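Call for Participants: Zeman Home Manipulation Kit, Pre-Release Review

Grisenthorpe is seeking reviewers for the Zeman kit, a software and hardware package for developing household manipulation tasks on a single robot arm. The kit is manufactured by Zanden and is scheduled for general release after the review closes in February. Applications are open to individuals and to small teams of up to 3 people.

About the kit

The Zeman kit consists of a two-fingered parallel gripper, a mounting plate, a controller and a license for Potus, the simulator in which tasks are prepared before they are run on hardware. Potus supplies furnished interiors and a simulated gripper, together with tools for recording, replaying and scoring an attempt. Over 4000 recorded attempts are supplied with the license so that reviewers have material to work from on the first day.

The review is divided into two parts. The first is carried out entirely in Potus and may be done from any location with a reliable internet connection. The second takes place at the Grisenthorpe workshop and uses the physical gripper. Reviewers may apply for the first part only. Those who wish to take part in the second must complete the first.
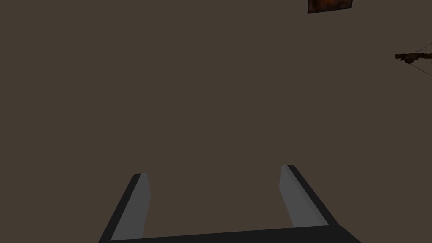 Reviewers in the first part will be assigned 40 tasks, most of them simple pick-and-place or open-and-close operations in kitchens and living rooms. For each task, the reviewer will run the supplied controller, adjust the settings where permitted, and complete a written report. We are particularly interested in comments on the clarity of the manual, the behavior of the wrist view when the arm is raised or turned away from the work area, and the time needed to set up a new room. Reports should be frank. Zanden will receive them with names removed and has no right to edit them.

Who may apply

Applicants must be 18 or older and able to read technical instructions in English. Some experience with a scripting language is required. Prior work with robot arms is welcome but not necessary - several places are reserved for people who are new to the field, including teachers and repair technicians. Current employees of Zanden and members of their households are not eligible.

A computer with a dedicated graphics card is needed for the first part. A limited number of loan machines is available on request, and the need for one will not affect the selection.

Time and payment

The first part requires 7 hours per week until the review closes. Hours may be arranged freely, but reports are due at the end of each week. Reviewers are paid a fixed fee on acceptance of their final report. Travel to the workshop is reimbursed against receipts. The kit remains the property of Zanden and must be returned in its original case.

How to apply

Send a letter of no more than one page, stating your background, the part or parts you are applying for, and the operating system you use. Teams should submit one letter naming all members. Please do not send videos or code samples at this stage.

Letters should be addressed to Paraskevi Sfakianakis, Review Coordinator, Grisenthorpe. Technical questions on Potus or on computer requirements should be directed to Shuk-fan Au at the same office. Selected applicants will be asked to sign a confidentiality agreement before access is granted.

Notice posted 2023-10-28. Applications are considered in the order received until all places are filled.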